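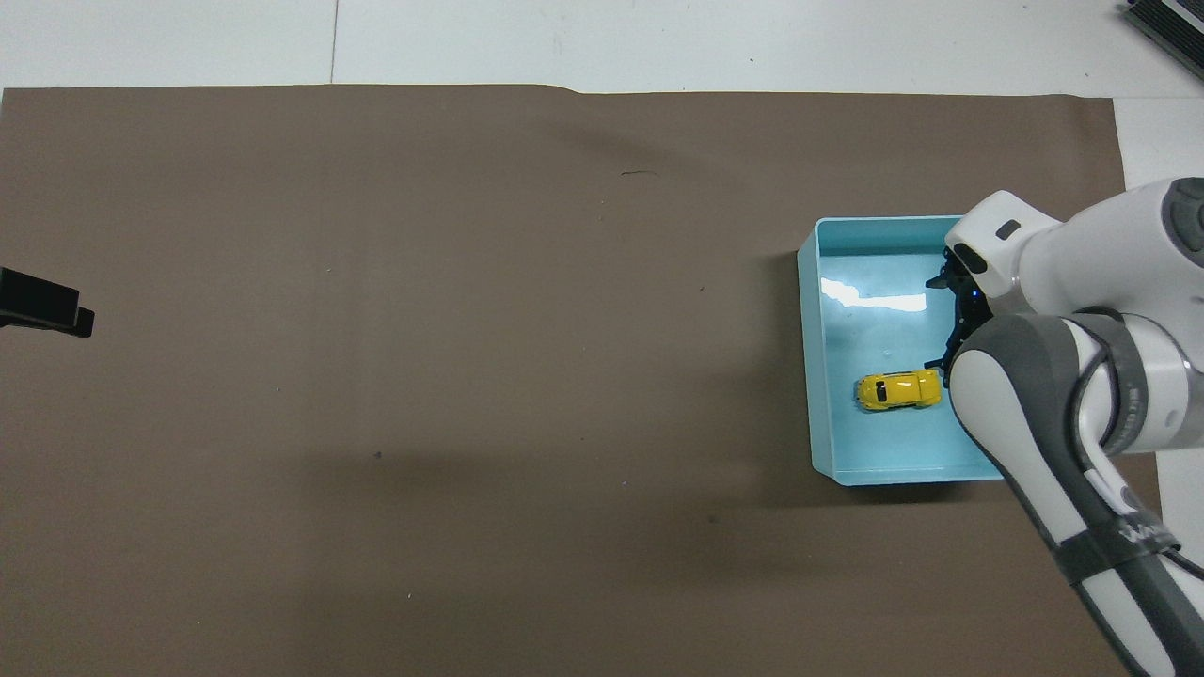 So I promised I'd write something for the newsletter once the arm at the returns bench had been with us long enough for me to have an opinion, and I have several.

For those of you over in the Lirkden building who never come down to our end of the floor, a quick catch-up. Returns at Saltham is where the toys come back. Cars, mostly, plus the odd farm animal and a lot of things missing a wheel. Each one has to be looked at, put in a tray, moved out of the tray into the right bin, and logged. I've done that job for 14 years and I could do it asleep (there were afternoons in February when I think I did). The arm came in that month, set up by two very patient people from Cimura, and since then it has been learning the middle part, the picking up and putting down.

I went in grumpy. I'll own that. When Sandro Benedetti told us at the shift meeting that nobody's hours were being cut, I folded my arms and thought, well, we'll see. So far he has kept his word, and the five of us on the bench are still the five of us on the bench. What's different is what we do all day.

Before, my shift was mostly wrists. Reach, pinch, lift, turn, drop, reach again. On our biggest day last winter we put 838 pieces through, and I drove home steering with my elbows, more or less. Now I do the looking. I decide if a car can go back out or needs to go to repair, and the arm does more and more of the shifting. My hands feel better than they have in years! My eyes are another story, and I've asked for a better lamp on my side, because checking paint for scratches is fussier work than I gave it credit for.

The brown paper was Ouellet's idea, by the way. Our tabletops are white and shiny and they were driving everyone nuts with the glare, so now we roll a big sheet across and tape down a new one when it gets grubby. It's a cheap fix and I like it. You can set a pencil down and find it again. The trays are still shiny, mind you, so there's more work to do there.

Things it does well: the little cars, especially the rounded ones. It comes in over the tray with its fingers open, slow as a cat, and takes its time. Things it does badly: anything floppy, anything with string, and a certain plush duck that I won't go on about. When it gets stuck, it stops and waits for one of us, and at first that was up to 14 times a shift. You'd get settled into your own pile and then have to get up and go sort it out. It's a good deal better now, but I'd still like whoever plans the rota to count that as work. Babysitting is a job. Ask any parent.

What I miss, and I didn't expect this, is the chatting. We used to stand shoulder to shoulder and solve the world's problems over a heap of tiny trucks. With the arm taking up its share of the table we're more spread out, and you have to raise your voice or walk around. We've started taking the morning break all together to make up for it — someone usually brings something baked, and visitors from upstairs are welcome if they bring something too.

A couple of practical things while I have your attention. Please don't leave mugs on the brown paper, even for a second. Please don't reach across into a tray while the arm is over it, no matter how quick you think you are. And if you'd like to learn how to run it, there's a sign-up sheet by the bench with two spots open for the next training round. I took the first one and I'm the person who once called the help desk about a stapler, so I'd say your chances are good.

Sandro wants us at 100 pieces an hour by the end of summer. I told him I'd think about it once I have my lamp.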